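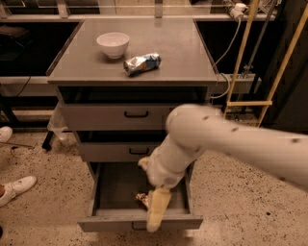 A white bowl and a crushed can on top of a gray metal cabinet, its bottom drawer pulled well open.

The Drawer at the Bottom

My grandmother kept hers under the telephone. Yours may be beside the stove, or in the hallway, or (if you grew up in a house like mine) in three different rooms at once, each one blamed on somebody else. I have been asking people about their junk drawers since July, at dinners and bus stops and once in a dentist's chair, and I have yet to meet a person who had to stop and think about what I meant.

It started in Flarnbridge, where I had gone to help my old friend Anouk Hermans pack up the house she had lived in for most of her married life. We did the books in a morning. The china took an afternoon, mostly on account of the talking. Then we came to the drawer to the left of the sink, and that was the end of the day's work. Out came a bicycle bell, a christening spoon, the warranty for a Hillano toaster that had gone to its rest years before, and a key with a paper tag on it reading "not this one."

"I can't throw that out," Anouk said. "What if we find the other one?"

I have thought about that key a good deal. We made a fresh pot of coffee and sat on the kitchen floor, and she told me about the lake cottage the key may or may not have belonged to, and the summer her brother painted the boat the wrong green, and by the time we looked up it was getting dark and we hadn't filled a single box.

Solomiia Romaniuk, who runs a small secondhand shop on Bodnár Street, buys old dressers and kitchen cupboards from estates, and she has learned to check every drawer before the truck leaves. She used to send what she found back to the families in envelopes. Most of them came by to thank her, and a surprising number wanted to sit down and explain. A tape measure could take half an hour! She keeps 87 of the unclaimed things in a glass case by the register, each with a little number, and she won't sell a single one. Children like number 7 best, a tin whistle with a dent in it.

Down the street from her, Nazar Tymoshchuk and his son Tymofii build kitchens, and they have their own feelings on the matter. For a while their customers all wanted drawers with fitted trays, a slot for the peeler and a slot for the whisk, everything in its bed. Nazar would build what they asked for and then, without mentioning it, leave one drawer plain. He tells me that in all his years he has had one complaint about it. Tymofii is more modern than his father and puts it on the drawing, where it is labeled "other."

My husband, I should say, is a sorter. He once spent a whole rainy weekend on our drawer and came away with roughly 80 rubber bands and a very low opinion of me. He bought a set of Umau dividers, clear ones, and for a month or so we lived like people in a catalog. Then a birthday candle went in with the batteries, and a button went in with the candle, and I believe we were both relieved.

Anouk is settled in her new apartment now, which has a narrow kitchen and lovely morning light. I went over last month with a cake, and when I needed a knife to cut the ribbon I opened the wrong drawer. The bicycle bell was there, and the spoon, and the key with its tag, sitting on top of a takeout menu from a place that had only just opened.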